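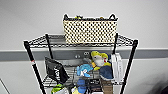 Can a wake word model be trained on one household's voices and still run on a small board without a network connection?

A small one can, provided the feature extraction is done on the board as well and you accept a higher false trigger rate than a commercial speaker gives you. The details are in the thread below, including the parts people disagree on.

Thread: Tulo 2 wake word – false triggers after retraining
Section: Speech and audio

fennel_dsp
Fri 22 October

I have been running Tulo on a small board for several months with the stock wake word and it has been fine. Last week I retrained it on a custom phrase, three syllables, recorded by four people in the house. Training set was 2000 positive clips after augmentation, made from 538 original recordings. Negatives came from the pack that ships with Remara.

Detection is good. It picks up the phrase from the next room with the door open. The trouble is false triggers. With the radio on I get 12 in an evening, mostly on speech, hardly ever on music. With the stock model I got one every few days.

Settings: 16 kHz mono, default window, threshold left where the training script put it. Has anyone got a custom phrase down to something you can live with?

kettlebase
What is your phrase? You needn't post it if you would sooner not, but the vowel pattern matters a great deal. Three syllables is the bottom of what I would use. If two of them are unstressed the model is in effect listening for one stressed syllable and a bit of mumbling on either side.

fennel_dsp
Stress is on the first, second is a schwa, third is a short vowel with a stop at the end. So yes, close to what you describe.

kettlebase
Then that is most of your problem. Choose a phrase with two full vowels that differ, and a fricative somewhere in the middle. The stock phrase was picked for that and it shows.

M_Orrin_74
I don't agree that it is mostly the phrase. I have a two-syllable one that works. The Remara negative pack is read speech, recorded close to the microphone in quiet rooms. Radio speech coming out of a loudspeaker across a kitchen looks nothing like it once you are in the feature domain. The model has never been shown a far-field negative, so anything with the right energy contour gets a high score.

Record your own room with the radio on, for several hours, with nobody saying the phrase. Cut it into clips and add it to the negatives. Mine dropped to one or two a week.

kettlebase
How long has yours been running at that rate?

M_Orrin_74
Since May.

kettlebase
Fair enough. I would still want to see it with more than one person's radio habits. If you train on the same station you test on, you are going to get a flattering number.

M_Orrin_74
I listen to one station. It only has to work in my kitchen.

pale_heron
Before recording anything, look at the threshold. The script picks it from the validation split, and the validation split comes from the same clips as training. With only 538 originals and heavy augmentation there is a very good chance that augmented copies of the same recording are on both sides of the split. The validation score then looks excellent and the threshold ends up far too low.

Check whether the split is done before or after augmentation. In the version I have it is done after, and I would call that a bug.

fennel_dsp
It is after. I have just looked. The script writes all the augmented files into one folder, shuffles, then takes the last tenth.

pale_heron
There you are. Split the originals by hand, by recording session if you can, then augment only the training part. Expect your validation score to fall a good deal. The new figure will be the true one.

quillwort
Splitting by session is not enough if the same four people are in both. You want to hold out a whole speaker.

pale_heron
For a general model, yes. For a household model the four speakers are the whole population. Holding one out measures something he doesn't need.

quillwort
It measures how much the model has learned the phrase and how much it has learned the people. If it has learned the people then any of them talking near the board will push the score up, whatever they say. That would give false triggers on conversation too. Fennel, do you get any with the radio off?

fennel_dsp
A few at mealtimes. I had not been logging those separately. I will start. 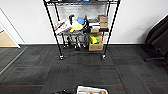 Storage rack, middle shelf

drumlin
Coming at this from the hardware side. Which microphone, and is there any gain control ahead of the feature stage? The Undex board has automatic gain switched on by default and it is slow. After a quiet spell it winds right up, and the first word out of the radio comes through clipped. Clipped speech has a lot of broadband energy, and a small model will mistake that for a stop or a fricative.

fennel_dsp
It is the Undex board, the two-microphone one. I had no idea the gain control was on.

drumlin
It is a flag in the audio config. Turn it off, set a fixed gain so that normal speech at two metres peaks at half scale, and record your positives again through that path. Don't mix clips recorded with it on and clips recorded with it off.

kettlebase
Recording 538 clips again seems a lot to ask for a gain setting.

drumlin
50 per person would do for a first test. The augmentation can carry the rest. I would take 50 clean ones over several hundred that have been through a gain stage doing its own thing.

M_Orrin_74
Second that. Mine were all recorded through the board itself and not on a phone. It makes more difference than people think.

tamsin_fft
Can I ask a slightly different question, as there are people here who know the internals? Gillies has a two-stage detector. The first stage is the same sort of small network, and the second wakes up only when the first fires, looks at a longer window and can veto. Is there any reason Tulo could not do the same? There is room for it on the board, judging by the memory figures in the docs.

pale_heron
No reason in principle. The audio buffer is the sticking point. Tulo keeps just enough history for one window, so by the time a second stage was called the start of the phrase would be gone. You would have to lengthen the ring buffer, and the size is fixed at build time.

tamsin_fft
So it needs a rebuild, not a patch to the config.

pale_heron
A rebuild, and some care with the interrupt handler. I tried it on an older branch and got dropped frames under load. I didn't pursue it.

quillwort
The Gillies second stage also adds delay. You notice it. The light comes on nearly half a second after you stop speaking and people start repeating themselves, and that spoils the command that follows.

tamsin_fft
I have used it and the delay didn't bother me. I would take that over a thing that wakes up during the news.

quillwort
Matter of taste, then. I turned mine off.

fennel_dsp
Update after a few evenings. I made the changes one at a time so that I could tell them apart.

First, split before augmentation, same recordings, same phrase. Validation accuracy fell as predicted and the script chose a much higher threshold. False triggers with the radio on went from 12 an evening to five. Detection from the next room became unreliable, though it was still fine in the same room.

Second, gain control off, fixed gain, 50 new positives from each of us through the board. Retrained from scratch. Three in an evening, and detection from the next room came back.

Third, added four hours of kitchen recordings to the negatives. None the first evening, one the second. I changed station on the second evening to be fair to kettlebase.

I have not changed the phrase.

kettlebase
That is better than I expected with that vowel pattern. I would still change it, but I can see why you would leave it alone.

M_Orrin_74
Two evenings is a short test. Leave it a fortnight and post again.

drumlin
What gain did you settle on?

fennel_dsp
Six steps below the default maximum. Peaks are a little under half scale for me and a little over for the loudest of us.

quillwort
And the mealtime ones?

fennel_dsp
One, during an argument. I have kept the clip. Played back, it does sound rather like the phrase.

pale_heron
Add it to the negatives, but keep an eye on detection if you do. A hard negative that close to the phrase can pull the boundary further than you want, particularly if the augmentation makes many copies of it. I would put it in once, without augmentation.

fennel_dsp
Will do. I have also sent the split order to the Tulo issue list. The reply was that it is known and that the next release moves the split ahead of augmentation. There was no mention of the gain flag, as that sits with Undex.

tamsin_fft
If anyone does look at lengthening the ring buffer again, please start a separate thread. I can test on two boards.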